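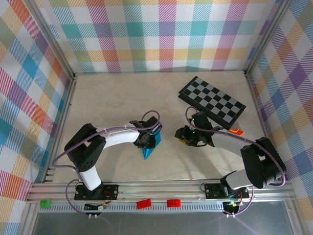

The Zerarlow two-arm kit: what we bought and what we got

Project report, second-year robotics option
Sorin Cârstea and Grigore Oprea

1. Why this kit

Our project was to take a desktop kit sold to teaching labs and find out whether two students with average patience could get it doing something useful by June. The shortlist had two names on it. Enache sell a single arm with a very handsome manual. Vaneo sell the Zerarlow, a pair of arms on a shared rail with a manual that has clearly been through several languages on its way to ours. We chose the Zerarlow. Grigore wanted two arms, and I had not yet read the manual.

The price was over 700 pounds before delivery. The department paid, on condition that we write down everything that annoyed us. Section 3 is the long one.

2. Assembly

The arms bolt to base plates, and the base plates bolt to an aluminium rail, which is a sensible arrangement and our favourite part of the product. The bolts are all the same size. One key does the lot. We had both arms standing by lunch and felt rather superior until we switched on and the left one folded itself up like a deckchair. Two of the joint servos had been given the same address at the factory. The fix is on the support page under "Unusual greetings", where we found it after tea.

Cable routing is left to the buyer. Each arm has a purple cable running from the gripper back along the links, and it needs enough slack for the worst pose the arm can reach. We found the worst pose by experiment. The clips supplied are good, but there are too few of them, and Vaneo charge for more.

The control boards hang on the front of the rail with their wiring exposed. That makes them easy to get at when a connector works loose. It also makes them easy to get at with a sleeve. We would have paid extra for a cover.

3. Software

The arms are driven through a program called Hidov, included in the price. Hidov records a movement, plays it back and lets you edit it afterwards on a timeline. Recording works. Playback works if you remember to press Home first. Editing works on Grigore's laptop.

Calibration is done with a checkerboard laid in the working area, and the wizard takes you through it with a cheerful progress bar that reaches the end some while before the calibration does. If the board is nudged after that, you start again. We nudged it on Monday, and then again on Monday.

Error messages deserve a paragraph to themselves. "Arm is unhappy" covers overheating, a loose plug, a blocked joint and a missing licence file. We made our own table of what it might mean and have attached it to the rig with tape.

4. Handling paper

Toy bricks are what every kit seller shows in the advert, and the Zerarlow picks up toy bricks perfectly well. We wanted something less obliging, so most of our time went on folded paper. Paper has no fixed shape, weighs next to nothing and gives way as soon as it is touched, and the maker's sheet says only that the gripper is suitable for "light goods".

The yellow fingers meet along a straight seam, so a thin edge of paper can be pinched between them. The rectangular openings in each finger looked decorative to us at first. Grigore thinks they let the finger bend a little under load. I think they save plastic. The manual is silent.

We did 30 attempts at picking up a folded shape and holding it clear of the table. The pinch itself was seldom the trouble. Most failures came on the approach, when one finger pushed the paper along and the other arrived to find it gone. Coming down more steeply helped a great deal. So did closing at the slowest speed Hidov offers, which is called "Gentle" and is followed in the menu, for some reason, by "Normal (gentle)".

A blue cone held by its narrow end was the hold we liked best. The thin part goes into the seam and the wide part stays out of the way of everything else.
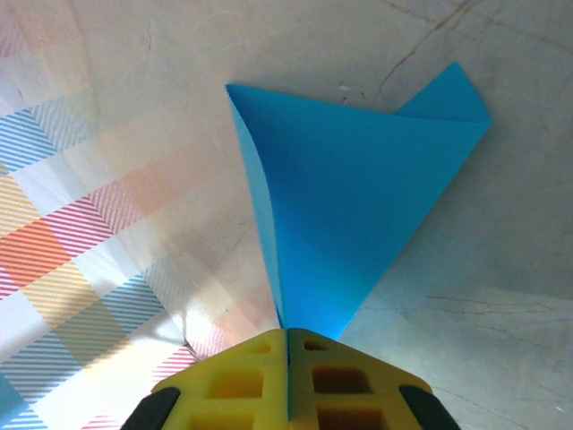 Can the two arms work on the same piece of paper at once?

They can, but Hidov doesn't check whether one arm is about to hit the other. You have to set the order of moves yourself and leave a pause between them.

5. Would we buy it again

With the department's money, yes. The hardware is better than the price suggests and the rail is excellent. The software needs another year and a person who enjoys writing error messages. A group with only one term should look at the Enache arm, or start earlier than we did.

We have asked Vaneo about the duplicate addresses. They replied promptly, thanking us for our interest in the Enache.

Related reports
Choosing a desktop arm for a first project
Line followers on the library carpet
Hidov timeline editor: notes from last year's group
A cheap conveyor and its many stops

Comments

mwt_bench
We had the deckchair thing as well, on the right arm. Change the address with only one servo plugged in or you rename both of them.

Pilar
Is the table of "unhappy" meanings available anywhere? Asking for an unhappy arm.

Grigore Oprea
@Pilar I'll type it up. For the record, editing works on my laptop because I installed the update.

lowgear
Cable clips from any hardware shop fit. Don't pay Vaneo for them.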